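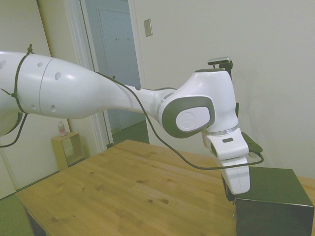

Robot arms at the Mukbridge lab of Clostitov are getting better at working out where a box is before they touch it, the group says in a write-up put online in September. The method is called Yeh. It does one small thing, and people who run arms on tables all day may find it useful.

Short version: the arm uses its own first contact to fix its idea of where things are. A camera gives a guess. Guess is usually a bit out, worse with dark or shiny surfaces. Normally you either buy a better depth camera or spend the morning recalibrating. Yeh lets the finger come down slowly on a top edge, feels the push back through the joints, and shifts the whole map of the table by the difference. Then it carries on with the job.

No extra touch sensor on the fingertip. The joint readings are what came with the arm, and the team didn't want to add anything that could be knocked off.

The numbers. Over 3665 trials the group compared Yeh with camera only, same arm, same set of tasks. Camera only missed or fumbled 31 in every hundred attempts. With Yeh it was 6. Most of the gain came on dark boxes, where the depth picture tends to have holes in it. On pale matt boxes there was hardly any diffrence, and the write-up says so plainly.

It costs time. Each touch adds 5 seconds, which is a lot if you are packing parcels and not much if you are doing anything fiddly. The group tried a faster approach speed and dropped it after too many boxes got shoved along the table. A shoved box is worse than no touch at all, as the map then gets corrected to a place the box has already left.

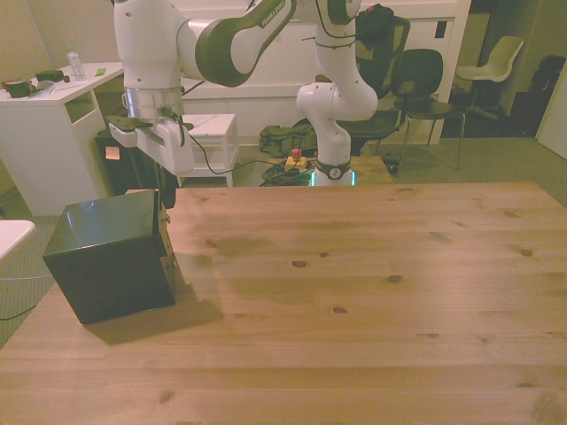

Tests were all on tabletops, one arm at a time, with rigid boxes. Soft packaging is a problem. The finger sinks in, the push comes late, and the height estimate ends up too low. Carrier bags were tried and left out of the final figures, though they get a paragraph near the back. Round things were not tried at all.

The other weak spot is lids. If a lid gives slightly under the finger the arm reads it as a soft surface and goes looking again. The write-up suggests touching close to an edge or corner where the sides hold the lid up, and that is now the default. Where the camera can't find an edge Yeh stops and asks the operator to pick a point on screen.

The planning side runs on Ira, the lab's older control software, which a few other groups already use. Yeh sits on top as an add-on and the group says it should work with any arm that reports joint torque at a decent rate. They have only tested the one model themselves so treat that with some care. Code is up, trial logs to follow once they have been tidied. The logs include the failed runs aswell.

Next job is two touches in place of one, so the arm can correct for a box that is turned as well as one that is out of place. Early runs are under way in Mukbridge. No figures on those yet.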